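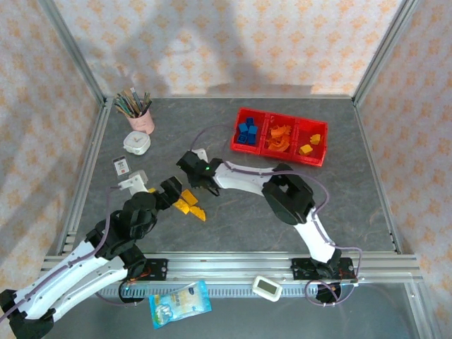 Foto: Emiko Nakajima / Archiv Cuvent

Die Sortierzelle Bisham (in älteren Unterlagen auch Bisham-Tisch) ist ein zweiarmiger Roboterarbeitsplatz für das Greifen und Sortieren kleiner Gegenstände. Sie wurde von der Firma Cuvent als Versuchsaufbau eingerichtet und wird dort unter der Leitung von Emiko Nakajima betrieben. Der Hersteller bezeichnet die Zelle als „wartungsarm“. Das Wartungsbuch stützt diese Bezeichnung nur teilweise.

Aufbau

Die Zelle besteht aus einem Rahmen aus Aluminiumprofilen, einer Arbeitsplatte in grauer Marmoroptik und drei tapezierten Wänden. Beide Arme sind an der vorderen Querschiene montiert und reichen von dort über die Platte. Ihre Glieder sind weiß, die Servogehäuse schwarz. Die Leitungen werden außen an den Armen entlanggeführt, ein Teil hängt am rechten Sockel unter die Schiene herab. Als Ablage dienen rote Kunststoffbehälter, darunter ein Sortierkasten mit drei Fächern für Würfel, Schaumstoffteile und Blöcke.

Die gemusterte Tapete geht auf einen Vorschlag des Zulieferers Zulell zurück. Sie soll verhindern, dass sich die Bildverarbeitung an einen einfarbigen Hintergrund gewöhnt. Ob sie das leistet, ist nicht belegt. Ein Vergleich mit glatten Wänden wurde angekündigt, Ergebnisse liegen bis heute nicht vor.

Einrichtung

Vor der ersten Inbetriebnahme und nach jedem Lösen der Sockelschrauben werden die Arme neu eingemessen. Vorgesehen ist folgende Reihenfolge:

Sockel auf der Schiene ausrichten und verschrauben
Nulllage der Servos anfahren und speichern
Greifer schließen und den Schließpunkt prüfen
beide Arme langsam zur Plattenmitte fahren, Abstand der Greifer kontrollieren
Leitungen bei voller Streckung auf Zug prüfen

Die Anleitung von Cuvent veranschlagt dafür 55 Minuten. Nakajima nennt in ihrem Betriebsbericht 175 Minuten für denselben Vorgang, wobei das Umlegen der Leitungen den größten Teil ausmachte. Der Unterschied wird in der Anleitung nicht erklärt. Vermutlich wurde der kürzere Wert an einem Arm ohne angeschlossene Handkamera ermittelt.

Einrichtung der Behälter

Die Lage der Behälter wird über die Handkamera kontrolliert. Der Greifer fährt dazu mit geöffneten Fingern über den Behälter, bis dieser zwischen den Fingern liegt. Stoßen zwei Behälter unmittelbar aneinander, ist die gemeinsame Kante der ungünstigste Punkt, weil ein Finger dort aufsetzen kann. Die Anleitung empfiehlt trotzdem die Aufstellung Wand an Wand, angeblich der Wiederholgenauigkeit wegen.
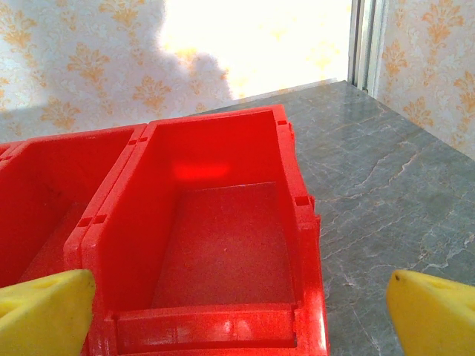
Roter Behälter zwischen den gelben Greiferfingern, Blick der Handkamera.

Als Fehlerquelle gelten außerdem Lichtflecken. Glänzender Kunststoff wirft das Raumlicht zurück, und an der Rückwand können helle Stellen und Schatten dicht nebeneinanderliegen. Das Muster der Tapete ist in den hellen Bereichen dann kaum noch zu erkennen. Die Software der Reihe Oshima soll solche Unterschiede selbsttätig ausgleichen. Im Betriebsbericht heißt es dazu knapp, man habe die Belichtung „am Ende doch von Hand“ festgelegt.

Wartung

Der Wartungsplan sieht eine Durchsicht nach jeweils 2.000 Greifvorgängen vor. Geprüft werden der feste Sitz der Sockel, das Spiel in den Ellbogengelenken, die Finger und die Steckverbindungen an den Servos. Wie der Hersteller auf dieses Intervall kommt, ist unklar. Ein Verschleißversuch, aus dem es sich ableiten ließe, wurde nicht veröffentlicht, und die Zählung der Software erfasst abgebrochene Griffe nicht.

Die Finger werden paarweise getauscht. Ein einzelner neuer Finger verschiebt den Schließpunkt, was bei Würfeln selten auffällt, bei unregelmäßig geformten Schaumstoffteilen dagegen schon. Nach dem Tausch ist der Schließpunkt neu zu speichern. Fehlt dieser Schritt, meldet die Steuerung keinen Fehler.

Störungen und Reparatur

Die häufigste im Wartungsbuch verzeichnete Störung ist der Ausfall einer Busleitung am Handgelenk. Betroffen ist meist der Stecker, die Leitung selbst nur in 2 Fällen. Zulell führte die Ausfälle zunächst auf unsachgemäße Verlegung zurück. Seit Dezember liegt den Ersatzleitungen eine Zugentlastung bei, ohne dass die frühere Darstellung zurückgenommen worden wäre.

Ein defektes Servo wird vollständig ersetzt. Dazu wird die Zelle stromlos geschaltet, der Arm abgestützt und das betroffene Glied gelöst. Die Kennung des neuen Servos muss vor dem Einbau vergeben werden. Die Angabe, der Tausch sei ohne erneutes Einmessen möglich, findet sich nur im Verkaufsprospekt und widerspricht der Anleitung.

Siehe auch: Greiferkalibrierung, Handkamera, Zugentlastung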